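Sorting bins for a small bench: same size or mixed?

Forum > Workshop and Storage > Bins, Racks, Labels

dpreda
2020-10-10
I'm setting up a sorting station on a white bench, 170 cm long, against a wall. Three categories of small containers, one bin each. Current plan is three identical shallow bins, color coded. Does anyone run mixed sizes, and does it cause trouble?

r_ene
Mixed sizes work if the tall bin goes on the outside. Put it in the middle and you reach over it all day. I would also set it farther back than the shallow ones.

Vass E.
Disagree on mixed sizes. Identical bins stack when empty and you only need one spare. We standardized at Murnik last December and went from 22 bin types to 2. Color is enough to tell categories apart.

r_ene
Stacking matters in a stockroom. He has three bins on a bench. My layout, blue and red shallow, white one taller with a handle cutout in the end wall:

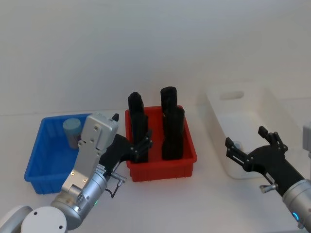

Reply 5
nbratu
The black ones in the red bin stand well above the rim. Fine for grabbing, less fine if the bin gets carried. I'd swap them into the white one, which has the higher walls, and keep short items in the shallow bins.

r_ene
Considered it. Tall items in a tall bin means reaching down past the wall for each one. The bins stay put here, so I prefer the tops exposed.

Vass E.
Then the tall bin has no purpose. Use a third shallow one and get the bench depth back.

biancar
Translucent is worth keeping whatever the size. You can judge the fill level from the side, at least with darker contents. Pale items are harder to make out through milky plastic. Ribbed walls are good too, they flex less when full.

dpreda
Does the rim type matter? The Espinoza bins I can get locally have a straight edge, the Dakent ones are flared.

nbratu
Flared is easier to lift with gloves. It costs some 50 mm of bench across three bins if you butt them together. Measure at the rim, the listed width is often the base.

dpreda
Measured at the rim, three fit with room to spare. Going with two shallow and one tall, tall on the right. Will order the flared ones.

Vass E.
Order a fourth. You will want a reject bin within a month.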